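Ticket: Bisa app, weight log stuck / wrong calories
Opened by: Nahuel Medina
Assigned: Bautista Jara
Status: Open, partly fixed
Plan: Maldonado 15-week

Reported problem
Weight graph in Bisa flat since the start of December. Weigh in every morning on the Ornano scale, scale shows a number, app keeps the old one. Daily calorie target hasn't moved either. Also the step count adds calories back twice on some days, so it tells me I can eat more than I should. Been following it. Clothes say I'm not losing.

Phone is up to date. Bluetooth on. Logged out and in, no change.

Reply, B. Jara
Thanks Nahuel. Few things to check:
Is the scale paired in the phone settings or inside Bisa? Needs to be inside Bisa only.
Is there more than one profile on the scale?
Which step source is switched on?

Reply, N. Medina
Paired in both. 2 profiles, me and my wife. Steps: phone and watch both on, didnt know that mattered.

Step 1. Unpair
Forgot the scale in phone settings. Removed it in Bisa. Batteries out, back in. Paired again from the app. Took two tries, first one timed out.
Result: scale found. Old weights still missing.

Step 2. Profiles
Scale guesses who is standing on it by last known weight. Nahuel's last saved weight was too high, so new readings got parked under "unassigned". Menu > Scale > Unassigned readings. They're all in there.
Moved them over by hand, slow, no select-all. Graph now goes down. Not a lot but down.

Step 3. Calorie target
Target only recalculates at the weekly check-in. Check-in was skipped as there was no new weight. Ran it manually at 7:15 am. New target is 100 calories lower than before. N. not happy but ok.

Step 4. Steps counted twice
Turned off phone steps, left watch on. Closed app fully, reopened. Exercise calories for today dropped by half. Past days do not correct themselves, ignore them.
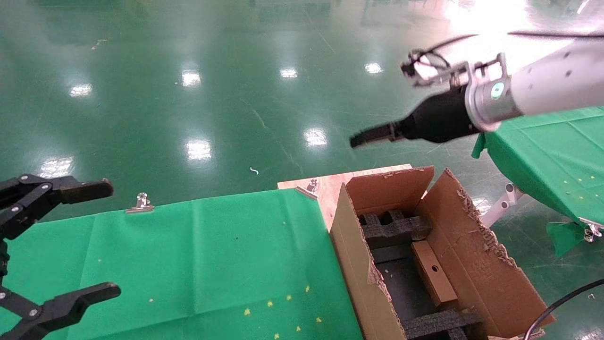
Step 5. Food entries
Asked for three normal days of logging. Found cooking oil never entered, and rice logged as dry when it was wieghed cooked. Saved meals edited. Nahuel will redo the Prindthorpe lunch ones himself, labels are in the kitchen.

Still open
Reminder comes at night instead of morning. Changed it, changed back by itself. Passed on to app team.
Unassigned readings should show a warning on the home screen. Logged as a request.

Last note, N. Medina
Weight came through this morning without touching anything. Reminder still wrong. Pls keep open.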